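Holach Residents' Association
Minutes of the Snack Table Meeting, April

The meeting opened at 7 p.m. in the Mekoletti Room. The minutes of the previous meeting were approved without change.

1. Snack table

The meeting reviewed the stock for the shared table in the Engelbrecht wing. It was agreed that the pink cloth would stay in use and that bread would be kept in its bag until needed. Individually wrapped pastries and small sweets are to be set out with it. Items with labels in Chinese will remain on the table, and a short ingredient list in English will be posted beside them.

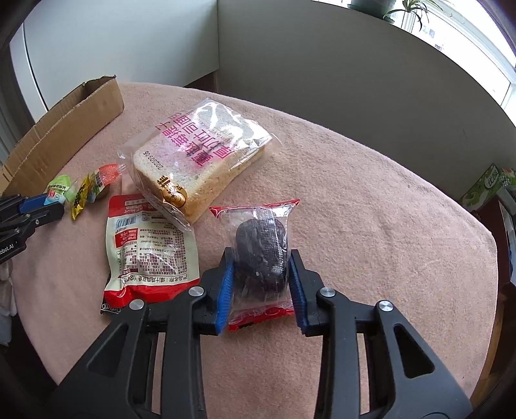

Who is responsible for checking the dates on the bread and packaged goods?
The Flimow floor will check them for the next three months, after which the duty passes to the Engelbrecht wing.

A request for a second table was discussed. Members noted that the present table is adequate for regular evenings but becomes crowded when more than 11 households attend. The request was deferred to the next meeting.

2. Packing away

Concern was raised that food had been left out overnight on several occasions. It was resolved that the table be cleared by 9 p.m. Wrapped sweets are to go into an open cardboard box, which may be kept on the table while packing is in progress. Opened items, including chocolate bars with torn wrappers, are not to be placed in the box and should be taken home or discarded. Bread is to be stored separately so that it is not crushed.

A proposal to replace the cardboard box with a lidded container did not carry. The present box will be used until the bottom tape fails.

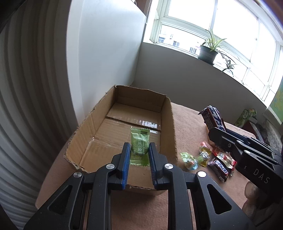 3. Supplies and costs

The purchase of napkins and a spare tablecloth was approved. Receipts are to be submitted to the Holach office by the end of the month. Households wishing to contribute snacks should leave them in the Mekoletti Room before the evening begins, with any allergy information clearly marked.

4. Other business

The faulty light switch by the door was reported again. The office will be asked for a repair date.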